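10/17/23

I wanted to write this post in August, but every time I opened my brokerage account I was in a bad mood and closed it again. Now I am calmer, so I will try to explain what happened with my small savings and what I learned about my own head.

Two years ago I bought 135 shares of Plendari. They make packaging machines and parts for warehouses, and I chose them because I understood the product. I don't understand banks, and I understand biotech even less. The dividend was small but regular. I also bought a little of Eltora, a company that sells software for shipping, mostly because a colleague talked about it during lunch for one whole week. This is a bad method of choosing and I don't recommend it.

For a long time both of them went slowly up. I looked once a month, on payday, and felt like a clever person. Then Plendari published its half-year results. The sales were fine, the orders were lower than expected, and the management said the word "cautious" many times in the call. The next morning the price opened down 19 percent. I had never seen such a number next to something I own.

I did what all the books tell you not to do. I read comments on the internet until two at night. One person wrote that the company would be bought by Ibarra before Christmas. Another wrote that it would be bankrupt before Christmas. Both were very sure. In the morning I was tired and I sold 20 shares, without any plan, only to have the feeling that I did something. I still have the other shares.

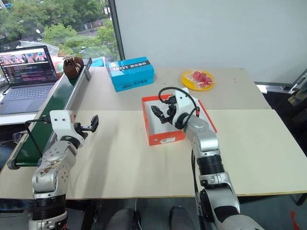
*Two arms at work, one over an orange and white box.*

When I calmed down, I sat with a paper and a pencil and wrote what I really knew. The debt of the company was the same as before. The dividend was not cut. Interest rates were higher, so customers waited longer before they ordered new equipment, and this was written in the report on the first page, if I had read it before the comments. The rest was my fear and the fear of other people.

I also wrote the value of everything in the account, and it was 3632 dollars. For a professional it is nothing. For me it is a lot of evenings with extra work, and I think this is why I reacted so strongly. In my first language we have a saying that the money you earned with your hands is heavier. It sounds better there than in English.

Eltora, by the way, did nothing during all this time. It went a little down, a little up, and it is now almost at the price I paid. My colleague doesn't talk about it anymore. He talks about Zastach now, which wants to go public next year, and I eat my lunch and listen politely.

I made a few rules for myself. I wait two full days before I sell anything after bad news. I read the report first, with a dictionary if necessary, because financial English is still hard for me ("headwinds" I had to look up, I thought it was about sailing). And I deleted the app from my phone, so I must go to the computer and type the long password.

The price of Plendari has come back a little, but it is still far from where it was in spring. The next results are in a few weeks. I have already told my wife that I will be unpleasant at breakfast that day, and she asked if she could have the date in advance.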